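About Us
Etness Robotics Group
Home | About | Research | Teaching | Visit | Contact

Who we are

Etness is a small robotics research group at Hancombe College. We work on one question, in several forms: how can an ordinary robot arm learn to carry out an instruction given in plain language, using as little training data as possible?

The group was started inside the mechanical engineering department and still shares its machine shop. There are 17 of us, counting graduate students and the undergraduates who join for a semester or a summer. Most of us came from mechanical engineering or computer science. A few came from linguistics, and they write most of the instructions our robots are tested on.

We do our work on the ground floor of the Prothero Building, next to the shop and across the hall from the teaching lab.

What we study

Many of the instructions people give each other depend on what else is nearby. "Push the star away from the group" makes sense only if you can tell which objects form the group. "Put it next to the red one" is easy with one red thing on the table and unclear with two. People sort this out without noticing. Robots trained by copying recorded motions often do not. They tend to learn that a certain word goes with a certain kind of movement, and when the objects are laid out differently they make the same movement anyway.

We study this with pushing tasks. The robot has no fingers and cannot pick anything up. It can slide a block across a board by moving a rod against it, and that is all. Pushing has some advantages for our purposes. It needs only two directions of motion, so the control problem stays small. It is also less predictable than it looks. A block pushed slightly off center will turn, and a block sitting against another block will take its neighbor along. The robot has to keep watching and correcting.

We chose to keep the physical task simple so that most of the mistakes we see have to do with language and attention. When the robot goes to the wrong block, we can usually find out why.

Our method

Our main project is called Molilon. It is a training method for policies that take in a camera view and a written instruction and put out small motions of the arm, several times a second.

The usual way to train such a policy is to record a person steering the robot through each task, with the instruction decided before the recording begins. That is slow. An operator has to reset the board, read the instruction, carry it out and stop. Much of the session goes to resetting.

In Molilon, the operator steers the robot without any instruction and moves the blocks around however they like for a long stretch. Later, a second person watches the recording and marks short pieces of it, writing down an instruction that would fit each piece. A piece in which a block slides toward a corner might be labeled "move the green cylinder to the near left corner." Labeling afterward is not our idea, and other groups have used it for years. The part we added comes next.

For each labeled piece, we ask the annotator to write a second instruction that does not fit but could easily be confused with the first. It may name the right shape in the wrong color, or the right block and the wrong neighbor. During training, the policy is shown both instructions with the same view of the board. It learns to produce the recorded motion for the first one, and a separate output learns to score the second as a poor match. That score is trained through the same layers that choose the motion, so the policy has to keep track of color, shape and position together. We call the second instruction the near miss.

Writing near misses takes practice. If they are too far off, the policy learns nothing from them. "Move the blue cube" is no help when there is no blue cube on the board. Our guide for annotators has been rewritten twice and is available on request.

What we have found

We trained one policy on labeled recordings alone and one on the same recordings with near misses added. Both were then tested on 823 instructions that did not appear in training, with block layouts that were new as well. A trial counted as a success if the block ended up in the place described within 60 seconds and no other block had been moved out of its area.

The policy trained with near misses did better overall. The gain was small when the blocks were well spread out and each one differed from the others in both color and shape. It was clear when two blocks shared a color or a shape, and clearest when those two were also touching.

Two results went against what we expected. First, near misses about position ("left of" in place of "right of") helped less than near misses about color or shape. We think our camera angle plays a part. The view comes from one side of the board, so things farther away look smaller and closer together, and "behind" and "left of" can be hard to tell apart. We have not yet tested this with a second camera.

Second, the policy with near misses was slower to start. It often held the rod still at the beginning of a trial, and in a few trials it waited until time ran out. We count those as failures. A shorter training run for the scoring output made the waiting less common and cost us a little accuracy on the harder layouts. We have not found a setting we are fully happy with.

Neither policy was good at separating blocks that start out pressed together. The rod is wider than the gaps it would need to enter, and the best approach is often to push one block along the side of another. There are few examples of this in our recordings, because our operators tended to avoid it too. New recordings that start from crowded layouts are being collected now.

The test setup

Our test station is a single arm mounted on a perforated table. The grid of holes lets us move a fixture and put it back in exactly the same spot. The board is bolted down so that it cannot creep during a long session. We print the blocks ourselves, and the files for them are shared with any lab that wants to repeat the tests.

Blocks come in a few shapes and a few strong colors, and the sets are made to overlap. A red cylinder and a red star can be out together, and so can a green cylinder and a green star. Without that overlap a policy could get by on color alone.

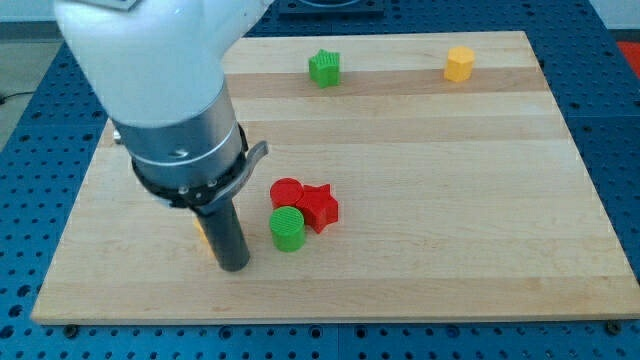

Photo: Etness Robotics Group, Hancombe College

With the red cylinder, red star and green cylinder bunched near the middle of the board, an instruction such as "push the red one back" has two possible answers. The green star toward the far edge makes "the green one" just as uncertain. Layouts of this type make up the harder part of our test set. The yellow many-sided block farther to the right has open wood between it and the star, and an instruction naming a block with that much space around it is the kind both policies handle well.

The rod itself is a plain black cylinder with a rounded tip, held under the wrist by a clamp. During a trial, the tip travels just above the board at a fixed height. We check that height at the start of each session and again after any change to the clamp. If the tip is too low it drags on the wood, and if it is too high it can tip a block over when it should be sliding it.

How we report our work

We publish the full list of test instructions with each paper, including the ones our policies failed. Trials are scored by someone who does not know which policy was running. If a trial is stopped for a hardware fault, we run it again from the same layout and note it in the log. We do not drop trials for any other reason.

Results are reported separately for spread-out and crowded layouts. A single average hides most of what we care about, and it can be raised simply by testing on easier boards.

Teaching and students

The group teaches two courses at Hancombe, an introduction to robot control in the fall and a project course on learning from demonstration in the spring. Students in the project course collect their own recordings, label them and train a small policy by the end of the term. Computing time is provided.

Undergraduates can apply for summer places, which begin in June. No robotics experience is needed. Summer students spend the first part of their stay as operators and annotators before they choose a project. Several of our current graduate students started that way.

Working with us

We share recordings, labels, block files and training code with other research groups at no charge. We ask that you tell us about errors you find in the labels. A list of known errors is kept with the data and updated when corrections come in.

We are especially interested in hearing from groups that use a different arm or a different camera position. All of our results so far come from one station in one room, and we would like to know how much of what we report depends on it.

Visits to the lab can be arranged during the term. The entrance to the Prothero Building is on the courtyard side, and the lab is the second door past the machine shop. Closed shoes are required on the ground floor.

Contact | Directions | Data requests | Summer applications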